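Scorers and Timekeepers Wanted, Flerndale Netball League

The Flerndale Netball League is looking for scorers and timekeepers for the coming season, which starts in September. Matches are played indoors at the Idum Sports Hall. No playing experience is needed, but you should know the basic rules or be willing to learn them.

Scorers keep the match sheet and record each center pass. Timekeepers run the clock and signal the end of each quarter. Most evenings have two matches back to back, and we ask people to stay for both. Pay is $58 per evening, paid monthly.

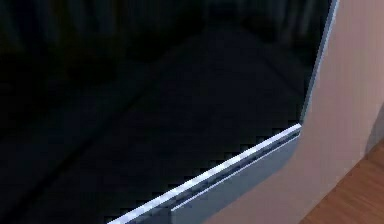
New scorers attend one training evening before their first match. You will work through a full score sheet with an experienced scorer, then sit second chair for a night before taking a table alone. Training is paid at the same rate.

You must be 16 or older and able to commit to at least one evening every two weeks. Tell us if you play for a league team — you can still apply, but you will not be assigned to your own division.

To apply, pick up a form at the Idum front desk or at the Chaudhary Sports store in Flerndale. Include the evenings you are free and any scoring you have done in netball or another sport. Forms must be in by 17th August.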